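Unadura Help Desk
Ticket: Jobs stuck at "Preparing" after update
Product: Distosik print queue, desktop version
Site: Kirkow shop, fabric and banner printing
Assigned to: Thoa Diệp
Priority: Medium
Status: Closed

Problem as reported

After the August update, large jobs sent to the fabric printer stay at "Preparing" and never move to "Printing." Small jobs go through as usual. The progress bar fills to the end and then nothing else happens. Canceling the job works, but the queue stays blocked until Distosik is closed and opened again. The shop has been restarting it several times a day.

No error on the printer's own screen. The program log shows code 136 each time, with the text "page store not released."

Setup

Distosik runs on the front desk computer. The files sit on a shared drive called Robles, a small network box in the back office. The printer is wired to the same switch as the computer. Two people send jobs, both from the front desk login. Nothing else on the network was changed at the time of the update, according to the shop.

Log

Entry 1, Thoa
Asked for the full log folder and a list of what had been tried. The customer had already restarted the computer and the printer, swapped the network cable, and removed and added the printer in Distosik. None of it helped.

Entry 2, customer
Log folder sent. Also noticed that a job which gets stuck in the afternoon sometimes goes through the next morning if it is the first one sent.

Entry 3, Thoa
The log shows Distosik writing its temporary page files to Robles. Before the update they went to the local disk. The update reset the temp folder setting to "same as source," so any job opened from the shared drive now does its temp work there too. Asked the customer to check free space on Robles and on the local disk.

Entry 4, customer
Robles has 6 GB free. The local disk has plenty. We didn't know Robles was that full. Old customer files go back years and we never clear them.

Entry 5, Thoa
6 GB is not enough for a large fabric job at full quality. Distosik unpacks the whole page before sending it. Small jobs fit, which matches what you see. The first job of the morning fits too, as the temp folder is cleaned overnight.

Steps given:
1. Close Distosik on the front desk computer.
2. Open Settings from the start menu shortcut, not from inside the program.
3. Under Storage, change the temp folder from "same as source" to "local."
4. Save and wait for the window to close by itself.
5. On Robles, open the folder named dtemp and delete everything in it. Leave the folder in place.
6. Start Distosik and send one large job with nothing else in the queue.

Entry 6, customer
Did the steps. There were 26 leftover files in dtemp, all deleted. Sent one large job and it went to "Printing." Sent a second one behind it and that one stopped at "Preparing" again. Same code.

Entry 7, Thoa
Please look at the second job's properties. Jobs saved in the queue before the change keep their old temp setting. If it was already in the list, it is still pointing at Robles.

Entry 8, customer
Yes, it was an old one from the list. Deleted it, opened the file fresh, and sent it again. It printed. We have now cleared all the saved jobs and are adding them back as orders come in. That part is a pain. Could the settings page say somewhere that saved jobs are not changed?

Entry 9, Thoa
Passed that on as a request. I can't promise which release it would be in. Please run your normal load for a full working day before we close this. Keep the log level at "detailed" until then.

Entry 10, customer
Full day done, large and small jobs mixed, no restarts. No 136 in the log. The blue, golden yellow and black pattern:

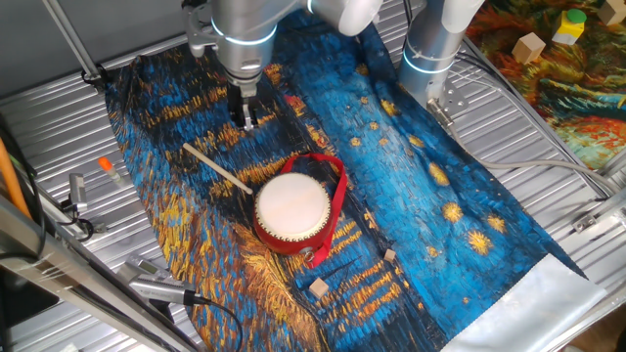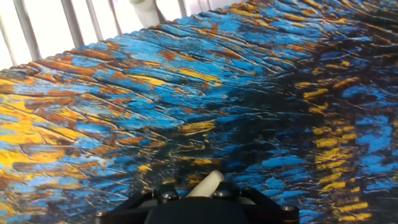

Resolution

Cause: the update changed the temp folder to the shared drive, which was nearly full. Saved jobs kept the old path after the setting was corrected.

Fix: temp folder set to "local," dtemp cleared, saved jobs deleted and added again.

Left for the customer: move old files off Robles, and set the log level back to "normal."

Related: settings page wording request filed separately. If code 136 comes back, reply to this ticket and it will reopen with the logs attached.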